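Karkton to host community steamed bun mornings from April

5/4/19

Karkton Food Hall is to run a new series of low-cost cookery mornings for local residents, starting this month. The sessions are paid for by Pallura, the kitchenware shop on Dilano Street, and will teach people to make steamed buns from scratch using a small electric steamer.

Each course lasts two mornings. On the first, people learn to mix, knead and shape the dough. On the second they make fillings, including pork and spring onion, mushroom, and sweet red bean.

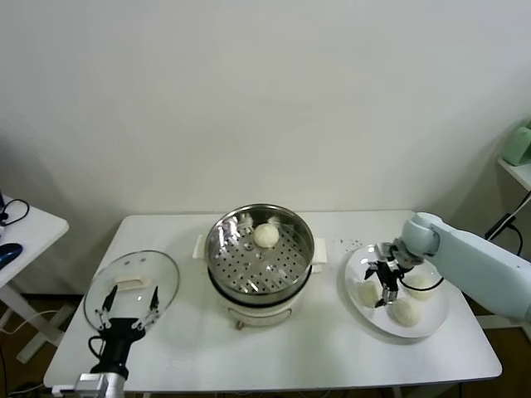 There are 50 places in the first round and a further 70 will be offered later in the year if demand is high. Places are free to anyone living in the town. Visitors from outside Karkton will be asked to pay a small charge towards ingredients.

Luminița Sima, who will lead the teaching, ran the bakery counter at Zamfir for many years. "Most people have only had buns from the freezer," she said. "The dough is flour, yeast, sugar, water and a bit of oil. If you can make a bread roll you can make these, and you don't need an oven."

Flour for the courses will come from Zamfir, which is also giving every household a bag to take home along with a printed recipe sheet. The sheet covers proving times, how to store cooked buns, and how to reheat them the next day. 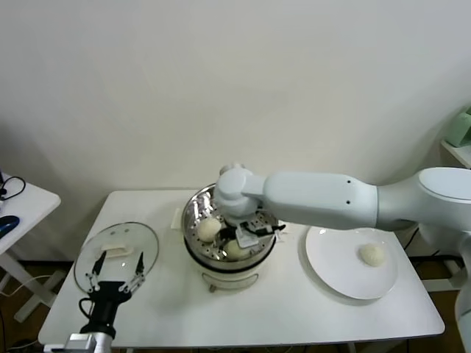

Virgilio Sarmiento, manager of the food hall, said: "We had a lot of requests for daytime classes after the bread course last autumn. The kitchen is on the ground floor with step-free access, and children over eight can come along with an adult."

Booking is open now at the food hall front desk or by post. Please quote reference 3563 and list any food allergies when you book.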